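Candle wax, brass and linens: quick tips for the church kitchen and sacristy

Filed under: Altar care, May

Short one this month, Pentecost is coming and the red hangings still need pressing. Most of these work at home too.

Wax on linen. Don't scrub. Freezer for 20 minutes, crack off what you can with a butter knife, then brown paper on both sides and a warm iron. Keep moving the paper to a clean patch. If a colored stain is left behind, a dab of rubbing alcohol on a cotton ball, then wash as usual.

Wine on the purificators. Rinse first in cold water, never hot. Our custom at Hourani Street is that the first rinse goes into the ground and not down the drain, check what yours is. Then soak overnight in plain oxygen bleach. Skip the chlorine, it yellows old linen and eats the hem stitching.

Votive glasses. We have 13 of the tall ones and they always come back with a puck of wax in the bottom. A teaspoon of water in the glass before you drop the candle in. Puck slides right out after. For ones already stuck, low oven, upside down on a foil-lined tray, 15 minutes or so, and use mitts.

Brass. Lacquered brass gets a damp cloth and nothing else. Unlacquered — lemon juice and salt on a soft rag, rinse well, dry right away. Do not leave it siting wet while you answer the phone. Ask me how I know.

Incense smell in the closet. Bowl of baking soda on the shelf, change it monthly. Hang the copes with space between them. Charcoal goes in a jar with a tight lid or it wont light at Easter.

Hymnals. Musty ones stand open on end, fan on low, a day or two. Loose spine: thin line of white glue on a knitting needle, wax paper either side, stack of heavy books on top. Packing tape is not a repair!
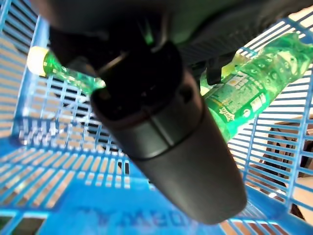
Dark gray cylinder, rounded tip, seam partway down.

Coffee urn. Half white vinegar, half water, run a full cycle, then two cycles of plain water. Three if anybody complains. Wipe the spigot with a pipe cleaner, thats where the gunk lives.

Folding the fair linen: don't. Roll it on a cardboard tube with acid-free tissue. Creases wear through first.

Next month — mildew in the choir room, and getting lily pollen off white (tape, no water).

Undalard Parish Housekeeping Notes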